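Ticket 664: Tripod remote drops out during long exposures
Opened by: Iwona Lis
Assigned to: Guadalupe Pacheco
Opened: Tue 7 October
Status: Waiting on customer

Customer uses a Vavero wireless remote in bulb mode. The shutter opens fine but closes early, usually after around 50 seconds. She wants to shoot star trails and can't get past that point. The camera battery is full. She put new cells in the remote and got the same result.

Asked her to turn off auto power-off in the camera menu and try again. No change. Asked for the firmware version on the receiver. She is on version 2, and the current one is 3.
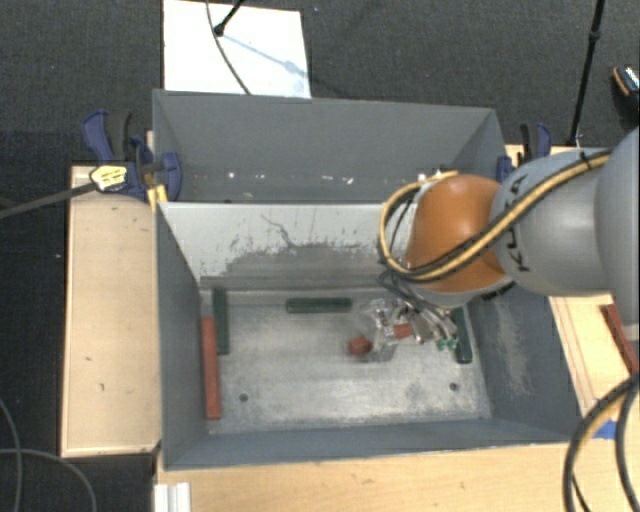 Category: Accessories / Remotes and triggers

Update from Guadalupe: sent the update file and the steps. The receiver has to be off the hot shoe while it updates. Customer reports the update went through, and the shutter now stays open as long as she wants when she is next to the tripod. From inside her car it still closes early.

Elżbieta Grabowska had a ticket like this with the Fulov receiver. On that one the lock switch on the remote wasn't pushed all the way over — the button felt locked but let go when the customer moved her hand. I asked our customer to use the timer setting and leave the lock alone.

Still open:
- Result of a timer test from the car
- Whether the cable from receiver to camera is ours or a Kubiak one

If the timer test fails too, swap the receiver under warranty. Grażyna Wieczorek has stock. Please don't close this before the customer writes back, she only shoots on clear nights and it may be November.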